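4.2 Comparison of Finger Profiles on Bedding Tasks

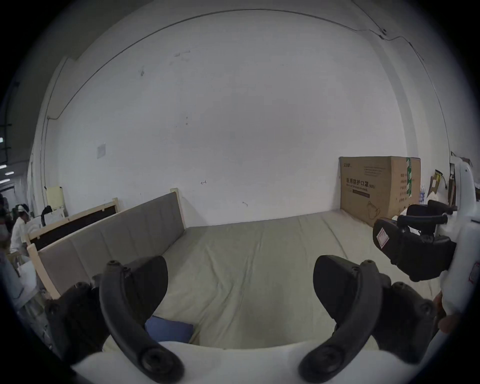
The bench tests in Section 4.1 used rigid blocks and told us little about how the fingers behave on cloth. We therefore ran a second set of trials on a made-up bed, using the same two hand-held grippers and the same recording setup. The goal was to compare the curved finger with the straight finger when the operator has to pick up, drag and release soft items on a surface that gives way under load.

Two operators took part, Habibur Wijesinghe and Evelien Van Wijk. Both had used the grippers before, and neither had practiced on the bed. Each operator held one gripper in each hand and worked from the same side of the bed for the full session. Figure 6 shows the view from the camera on one of the grippers with the curved fingers fitted. The fingers are spread wide apart, a small blue pillow lies between them on the beige sheet, and the second gripper is visible at the right.

We compared two finger sets. The Peltonen set is curved and thick, and is held on with screws near the base of each finger. The Clastton set is straight and thinner, with a flat pad along the inner face. Both sets fit the same white body, so the trigger and the camera position did not change between conditions. Operators switched sets halfway through the session, and the starting set was reversed for the second operator.

Each session had three tasks. In the first, the operator picked up the small pillow and placed it at the head of the bed. In the second, the operator pinched a corner of the sheet and pulled it flat. In the third, both grippers were used together to lift the near edge of the sheet and fold it back. A trial was stopped and marked as failed if the item slipped out of the fingers twice or if the operator had to put a gripper down.

With the curved set, 41 pillow trials were completed before the first failure. The wide opening let the operators approach from above without lining up the gripper carefully, and the curve of the fingers held the pillow even when it was picked up off center. With the straight set the pillow was more often pushed ahead of the tips, and the operators learned to press down into the mattress before closing.

The order was reversed on the sheet tasks. The straight fingers met along their full length and could hold a single layer of fabric. The curved fingers met only near the tips, and a thin fold tended to slide out when it was pulled sideways. We recorded 31 slips with the curved set over the second and third tasks. Most of them came during the long pull across the bed, when the wrist was turned and the load came from the side. Van Wijk reduced her slips by gathering more fabric before closing, but this left creases that had to be pulled out afterward.

The camera view also differed between the two sets. The curved fingers rise on both sides of the image and cover more of it than the straight ones do. In the pillow task this mattered little. In the folding task, the contact point was sometimes hidden behind a finger or behind the gripper body, and the Stolldale tracker lost the fabric edge in those segments. Moving the camera mount back would help, at the cost of a longer and heavier tool. We did not test this.

Both operators preferred the curved set for the pillow and the straight set for the sheet. Wijesinghe also reported that his wrist was tired by the end of the folding task with either set, which fits with earlier comments on the weight of the body and not with any property of the fingers.

For the policy training in Section 5 we used the curved set for all pick-and-place data and the straight set for all fabric data. Mixing the two within one task lowered the success rate in early runs on the Cirnham arm, and those runs are left out of the results reported there.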